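3 片库改标与“原创”标签的使用

免费广告支持型流媒体平台在早期几乎只靠授权内容维持排播，自有品牌的内容很少。随着授权价格上涨，部分平台开始以整体收购的方式接手停运服务留下的片库，并把其中的剧集改标为“原创”后重新上线。本节以Kollent平台为对象，讨论改标行为在编目、排播和广告销售三个环节中的具体做法。材料来自平台公开的节目页面、该平台内容部门提供的内部编目说明，以及对制作方和内容采购人员的访谈。

3.1 样本与编码

我们从Kollent的节目目录中抽取了100部带有“原创”标签的作品，逐一记录其首播平台、制作公司、标签添加时间和当前所在的栏目位置。样本截止日期为2021年1月27日，此后上线或下线的作品不再纳入。同一作品的不同季按一部处理，衍生短片和幕后花絮不计入样本。

编码时遇到的主要困难在于首播信息的缺失。片库转手之后，节目页面上的首播平台一栏通常被清空，演职员表则大多保留。遇到这种情况，我们以制作公司的发行公告为准；公告也查不到的，归入“来源不明”，在后面的比较中单独列出。两名编码员先各自独立编码，意见不一致的条目经讨论后确定，讨论记录与编码表一并保存。

按照来源，样本作品被分为委托制作、续订制作和收购改标等类别。委托制作指平台从开发阶段即参与出资的作品；续订制作指前几季由其他平台首播、后续季由Kollent出资的作品；收购改标指平台未参与任何一季的制作，只在取得权利后添加标签的作品。Brillville属于续订制作，Nernomness属于收购改标，下文多次以这两部作品进行对照。

图3 台式计算机机箱内部

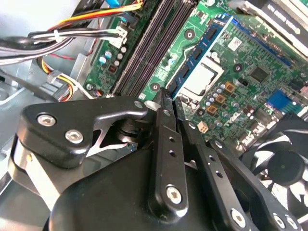
Hawi Wubshet认为，这样的分类对平台过于宽松。在她看来，续订制作里也有不少作品只是把已拍完但没有播出的素材重新剪成一季，平台付的是后期费用，和从头拍一季相比差得很远，研究者如果只看出资记录，就会把这类作品算得太重。她建议把拍摄开始时间作为一项单独的指标。

这一意见部分被采纳。我们在编码表中增加了“主体拍摄时间”一栏，但由于多数制作公司不公开拍摄日程，该栏的空缺较多，因此只用于个案讨论，不参与整体比较。Brillville的续订季在这一栏有完整记录，其主体拍摄在续订合同签署之后进行，符合续订制作的定义。

3.2 标签在编目中的位置

Kollent的编目系统把“原创”当作一个展示字段，与版权字段分开存放。编目人员可以在不改动版权信息的情况下添加或撤下标签。内部编目说明对添加标签的条件写得比较简略，只要求平台在本地区拥有独占的播放权，对权利期限没有规定。由此产生的结果是，某些作品的独占期比较短，标签却一直保留到作品下线，中间没有复核环节。

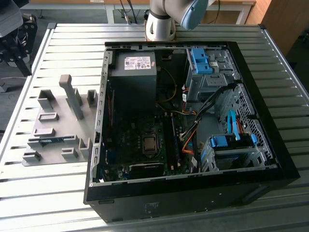 与展示字段相配合的是栏目规则。带标签的作品自动进入首页的原创栏目，排列顺序由编辑人工决定，推荐算法只影响该栏目在首页上的高低。访谈中编辑人员表示，人工排序时优先考虑单集时长较短、可以从任意一集看起的作品，因为这类作品更容易与广告插播点配合。Nernomness原本为手机竖屏观看设计，单集很短，改标后长期排在栏目前部。Brillville的单集较长，只在新一季上线的几周内处于靠前位置，之后逐渐后移。

栏目位置的差别在节目页面上也有反映。靠前的作品配有重新设计的海报和简介，靠后的作品多沿用旧海报，有些海报右下角还保留着原平台的色块。简介的改写同样不均衡，收购改标类作品的简介普遍比委托制作类短，且很少提及主创此前的作品。

3.3 制作方的态度

制作公司对改标的态度与其合同条件有关。Bae公司有多部作品随片库一并转手，合同中没有约定标签的使用方式。该公司的受访者表示，他们是在节目上线后才得知作品被标为“原创”，起初担心影响海外发行，后来发现海外买家更关心权利是否清楚，对标签并不在意。受访者同时提到，续订谈判中标签反而成为一个话题：平台把改标后的播放表现当作是否续订的依据，而制作方拿不到完整的数据，只能看到平台提供的摘要。 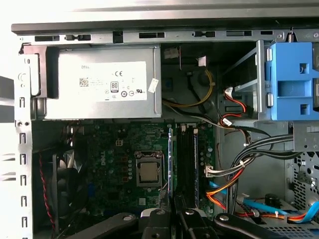 数据不对等的问题在续订报价时最为明显。平台采用一套满分为100的内部评分来衡量作品表现，评分由完播情况、广告观看情况和新用户来源综合得出，各项的权重不对外公开。制作方知道自己作品的得分，但不知道同类作品的得分，也不知道续订的分数线。Bae公司曾要求在合同中写明评分的计算方法，没有得到同意，最后双方约定在评分发生较大变化时由平台书面说明原因。

主创人员关注的重点有所不同。编剧和导演更在意署名和片头。片库转手之后，片头通常会加上新平台的标识，原平台的标识被剪去，由此造成片头音乐不连贯的情况在样本中并不少见。部分导演希望自行修改片头，但剪辑工程文件往往在原平台停运时就已散失，只能在成片上处理。

3.4 广告销售中的使用

在广告销售材料里，“原创”一词的含义又有变化。Kollent在当年11月面向广告主的推介材料中，把委托制作、续订制作和收购改标的作品合并为一个销售包，统一称为原创内容包，价格高于一般片库。广告主可以排除某些题材，但不能按来源类别选择。
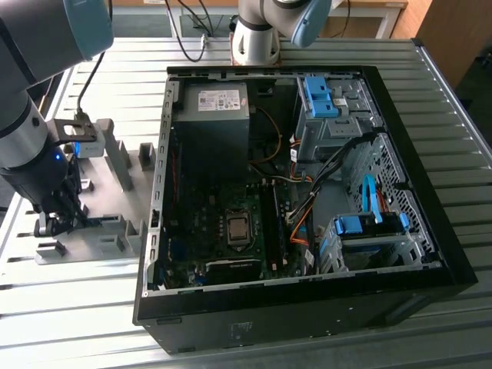 销售人员对此的解释是，广告主购买的是观看环境和受众，作品由谁首播对投放效果影响有限。我们没有取得可以检验这一说法的投放数据。为了从另一侧了解观众的看法，我们通过在线问卷收集了100份有效答卷，受访者均在过去一年内使用过该平台。问卷请受访者说明他们如何理解节目页面上的“原创”字样。回答大致集中在两种理解上，一种认为作品由平台出资拍摄，另一种认为作品只能在该平台看到。持后一种理解的受访者在得知改标情况后，评价变化较小；持前一种理解的受访者中，有人表示会重新考虑对平台的印象，但也有人补充说，既然免费，就不太计较。

问卷样本来自自愿填写者，年龄偏低，不宜推及平台全部用户。答卷中关于Nernomness的评论较多，其中不少受访者记得在原平台看过该剧的片段，却没有把两者联系起来，以为是翻拍。关于Brillville的评论则集中在新一季更换演员一事上，与标签关系不大，本文未作进一步分析。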